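Hinero modular sofa by Brurley, gray seats with mustard backs: my review after five months

Let me get the number out of the way first. I paid 2443 dollars for this thing, plus 217 for delivery and having it carried up, and I agonized over it for most of February. I'd been sitting on a hand-me-down loveseat with a broken spring for longer than I want to admit, so my standards going in were low, but my budget standards were very high, if that makes sense.

It came in more boxes than I expected. The seats and the backs are separate blocks, and they hook together underneath with metal brackets that you slide until they click. My brother-in-law Osvaldo Bezerra came over to help and we had it together in one evening, including a stop for noodles and one argument over which block was the corner. (It was the one I said.) The instructions are a single folded sheet with tiny drawings. If you've ever put together anything from Ornow you'll be fine, it's the same idea.

So, the color. I love it! The backs are a real mustard yellow, big and rounded like a row of bread rolls, and the seats are light gray. I was scared the yellow would be too much next to my long gray curtains and it's been the opposite, the room finally looks like somebody picked something on purpose. The backs are also softer than they look online. You sink in a couple of inches and then it stops you.

The seat cushions are where I have the most to say, because I use mine for everything. I eat on it, I nap on it, and it's where all the laundry gets sorted and folded, which I know is a terrible habit. The seats are wide and pretty flat, though, and they're better for folding shirts than my bed is — the bed is too low and too bouncy. A basketball jersey can go down flat with its sleeves out and there's still room next to it.

Red clothes on the gray seats:

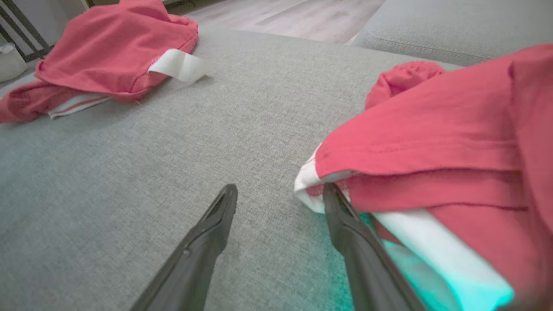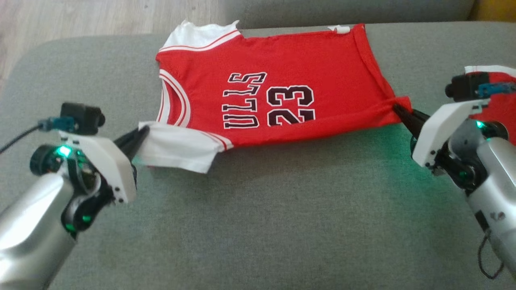
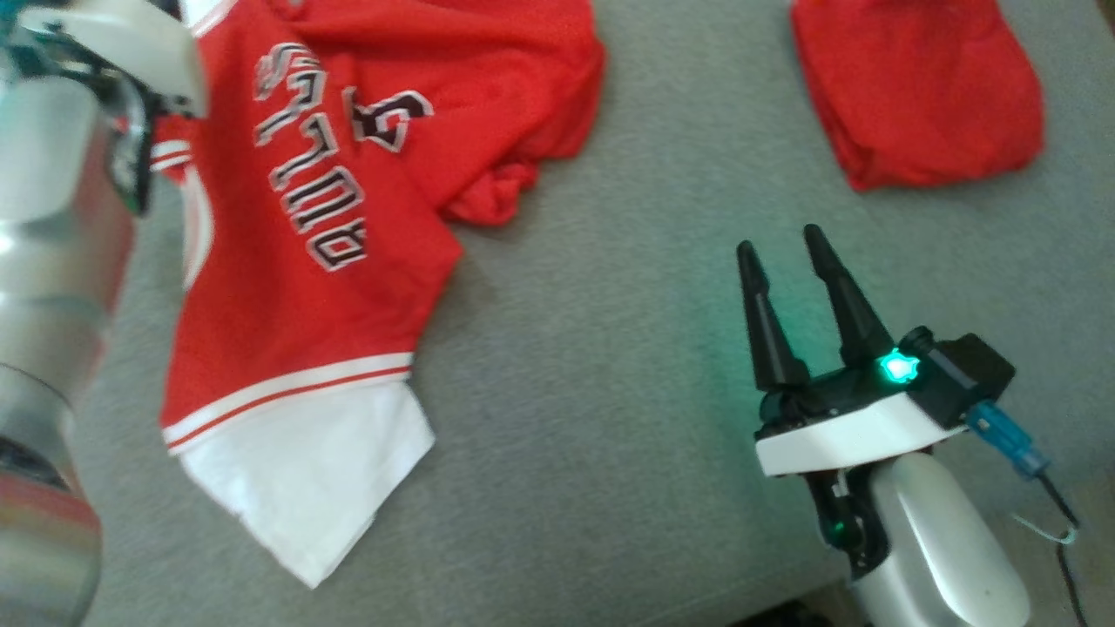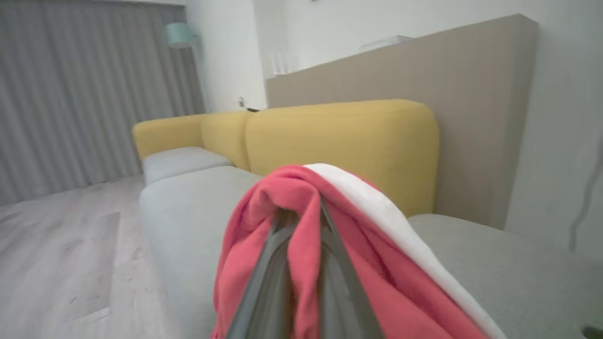 The fabric is a fine weave with a little bit of a mottle to it, and it hides crumbs and lint far better than a solid color would. Red was my big worry. I had a cheap red throw shed all over the old loveseat and I never got it all out. With this one I run a lint roller over the seats every week or so and so far I haven't found a pink patch anywhere. I did spill coffee on the corner seat in month two (my fault, reaching for the remote) and it came up with dish soap and cold water. There was a faint ring for a day or so and then I couldn't find it anymore.

Now the gripes. The seats slide. Not a lot, but if you're a person who flops down, and I am, you'll get a gap between two of the blocks by the end of the week and things fall in there. Socks, mostly. The brackets hold the frames together fine, it's the cushions on top that creep. I bought a roll of Peixoto grip mat, cut it into strips, and that fixed most of it. For what this sofa costs I think the mat should be in the box.

The covers on the seats come off with a zipper, but the ones on the backs don't, and the product page only mentions this way down at the bottom. If you have a dog or small kids I'd think hard about that. Also the zipper pulls are tiny and I broke a nail on the first one.

Customer service was okay. One of my brackets was bent, I emailed a photo, and 3 days later there was a new one in the mail with no fuss and no form to fill out.

Would I buy it again? Yes, but I'd get one more seat block and skip the matching footstool, which is too light and skates all over the floor every time I put my feet up. If you only want a place to watch TV you can spend less and be happy. If your sofa is also your dining table and your folding table, the wide seats are worth it. Four and a half stars out of 5, and I'd bump it up if they ever made the back covers removable.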